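5. Mounting the Drukberg wall shelf

Read this whole section before drilling. Two people are needed for steps 6 to 9.

5.1 Before you start

You need a drill, a 10 mm masonry bit, a spirit level, a pencil and the bag of fixings marked B. The plugs in bag B are for brick and concrete only. For plasterboard walls, use the hollow-wall anchors sold separately and do not load the shelf beyond half its rated weight.

CAUTION: Check for cables and water pipes with a detector. Do not drill directly above or below a socket or light switch.

1. Choose the height. Leave at least 200 mm between the top of the shelf and the ceiling, or you will not be able to lower it onto the rail.
2. Hold the rail against the wall and level it. Mark the two outer holes first, then the middle one.
3. Wipe the wall where the rail will sit. Dust or loose paint behind the rail lets it tilt forward over time.
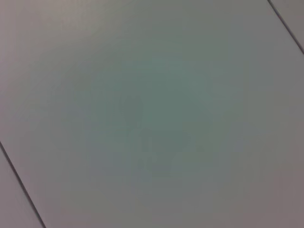
Dolemeo Home Storage, Product Documentation Team

4. Drill the three marked holes to the full depth of the plug. Vacuum out the dust.
5. Push in the plugs until they are flush with the wall. If a plug turns when you press it, the hole is too wide. Fill it, let it set overnight and drill again at least 50 mm to one side.

5.2 Fitting the rail and shelf

6. One person holds the rail while the other puts in the screws. Start all three before tightening any of them.
7. Tighten the middle screw, check the level, then tighten the outer two. Hand tight plus a quarter turn is enough. A power driver on a high setting will strip the plugs.
8. Lift the shelf with one person at each end. Hook the back edge over the rail and lower the front slowly. It should drop into place with a click at both ends.
9. Turn the two locking cams under the shelf clockwise until they stop.

NOTE: If only one end clicks, the rail is not straight. Lift the shelf off and go back to step 7. Do not force it down.

5.3 Shelves placed side by side

For a continuous run, join the rails with the connector plate from bag C before marking the wall. The standard rail is 1000 mm long. Allow a 2 mm gap between shelf ends.

5.4 After fitting

Wait an hour before loading the shelf. The maximum load is 17 kg, spread evenly, on solid walls. Check the cams again after the first week and then once a year.

Clean with a damp cloth and dry straight away. Do not use bleach or scouring pads.

Spare cams and fixings can be ordered using the part numbers in section 8.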